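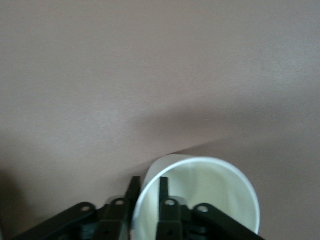
Re: [tirkside-trails] Refreshment stop on the Hatov loop

On 3/1/21 the route group wrote:
> We have 4 marshals for the Hatov loop and no plan yet
> for water. Last August we ran out at the Jundus gate
> before the slower walkers got there. Does anyone know
> if the tap at the lower parking lot is back on?
> Also, should we keep the Nutsugah spur this year?

The tap is still off. I called the parks office and they could not give me a date, so we should plan to carry everything in.

I can bring five water jugs and a folding table. Paper cups come in a case of 1,000 from the warehouse store, and what we don't use will keep for the next walk. We also need trash bags at the Jundus gate — the bin there was taken out over the winter.

On the Nutsugah spur, I would leave it out. The footbridge has a loose board at the far end and the bank below it is soft. Walkers who want the extra distance can go around by the quarry road and rejoin at the second stile. The map on the list page still shows the old line, so that needs to be changed before sign-up opens.

I can open the Jundus gate in the morning but I have to leave by noon. Someone else will need to lock up and bring back the table.

Tirkside end of the loop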